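Dranitz: The Long Watch box set review

Filed under: Reviews > Science Fiction > TV & Home Release

6 min read

If you've ever tried to explain Dranitz to a friend, you'll know the face they make. It's the one about the salt miners on the moon? With the choir? Yes, that one, and all 21 episodes are finally in a single box, and I have spent most of December on the sofa with it and regret nothing.

A quick bit of background for anyone who came in through the comics. Dranitz is a mining moon run by the Sterkent, a guard order who wear those long grey coats and never take their gloves off. The show follows the lowest-ranking of them, Warden Cemdale, who is posted to a tunnel that doesn't appear on any of the maps. From there it gets odd, then very odd, and then in the last run of episodes it gets so sad that I had to go and put the kettle on.

The Sterkent are the reason I fell for it. Most shows would have made them faceless baddies and left it there. We get to see them queue for soup, argue about rotas and lose their boots. There are 12 ranks, each with its own collar, and the booklet in this set finally lays them all out in order (I had the seventh and eighth the wrong way round for years, which explains a lot about the trial episode). It also settles the old argument over whether they can hear the moon. They can, but only the ones who have slept below the third lock, and if you go back to the pilot you can spot exactly who flinches.

So, the set itself. It's a chunky thing with a cloth spine and a slipcase that fits snugly without needing to be wrestled. The discs sit in card pages, which I was worried about, but mine came out clean and there's a proper thumb notch on each one. Menus are plain and quick. You press play and it plays! No ninety-second fly-through of the tunnels before you can choose an episode.

The picture is a big step up from the old release. The tunnel scenes used to be soup on my telly, just black with a bit of darker black, and now you can make out the writing scratched along the walls in episode four. The surface scenes look lovely too, all that pale dust. A couple of the early effects shots show their age now that everything is sharper, mostly the lift shaft, but I'd take that over having them redone.

Sound is where I'd turn it up if you have kind neighbours. The choir was always the best thing about the show and it has real weight here. When it comes in under Cemdale's speech at the gate I got goosebumps, and I knew it was coming.

Extras are generous. There are commentaries on almost 12 hours of the show, and the best of them is Natalina Grasso, who designed the coats. She is very funny on how heavy they were and on the actor who kept walking off set in his. She also talks about the Kinoshita, the digging machine that wakes up in episode nine, and why she pushed for it to have no face and no voice. Everything it feels comes through how it moves, how slowly it puts things down.

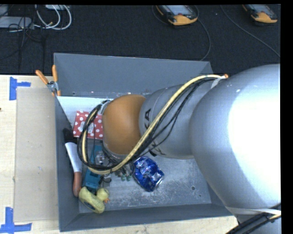
I'd never noticed that it only ever turns left until she pointed it out. Now I can't stop seeing it, and the moment in the finale where it goes right is even better for knowing.

There's also a 30-minute piece on the music, a reel of bloopers (short, but the soup one is worth it) and the two deleted scenes fans have been asking after. One of them is a bit of a plod. The other is Cemdale reading her mother's letter out loud, and I can't believe it was ever cut – it makes sense of why she goes back down.

Grumbles? A couple. The subtitles call the lower gate three different things depending on the episode, and the booklet print is tiny. I'd have liked the radio prequel in there as well, even just as audio over a still picture. And if you already own the old discs and don't care about extras, you could probably live without it, though I'd miss that letter.

For anyone new, start with episode one and please give it until episode three. The first two are slow and there's a lot of talk about salt. Then the tunnel opens, the choir starts up and you'll be ringing people about it at midnight, same as I did.

Score: 9/10

Tags: box sets, cult TV, space opera, Dranitz, the Sterkent

More like this
Every Sterkent rank explained, from Lamp to High Warden
What does the Kinoshita want? Our best guesses
Dranitz comics: where to start reading
Five space shows that ended too soon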